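Home | Projects | Reports | Archive | Contact
Print this page | E-mail this page
Reading time: 3 minutes

Does a Tidy Desk Help You Study? A Report on Our Term Project

Roscoe Pruitt and Pirjo Turunen

Our dorm at Zalstead has a study guide pinned up in the hallway, and the first rule in it is "clear your desk." We wanted to know where that rule came from. The guide gives no source. Our adviser, Edeltraud Zürcher, had heard it all her life and could not name one either.

So we ran a small test. Twelve students from our floor learned word lists in two sessions, one at a bare desk and one at a desk covered with ordinary stuff. Half of them started with the bare desk. Each session lasted seven minutes, followed by a written recall test.

The bare desk came out slightly ahead. We don't think this means much. Three people did clearly worse at the messy desk, and those same three had told us beforehand that mess bothers them. They knew what we were testing, and they may have given us what they thought we wanted. The other nine showed no pattern we could find.

There were other problems. The Sunday session was noisy, the word lists were probably not equally hard, and the mess was our mess. A person's own clutter might work differently — you know where your things are, and you stop seeing them. Marcus Whitfield pointed this out after our talk, and we had no good answer.

We also looked at the advice books in the library. Most of them repeat the rule with great confidence. One promised better grades "within days" and gave no numbers at all. A test with 1,000 students might settle the question, but we doubt anyone selling desk organizers is in a hurry to pay for it.

Our own view is that the rule should come down from the hallway, or at least get a question mark.
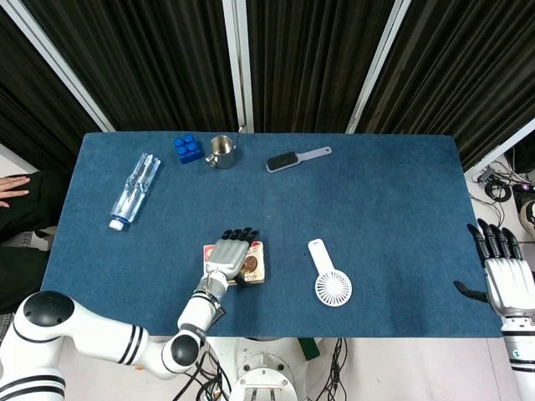

Household objects spread out on a dark blue cloth.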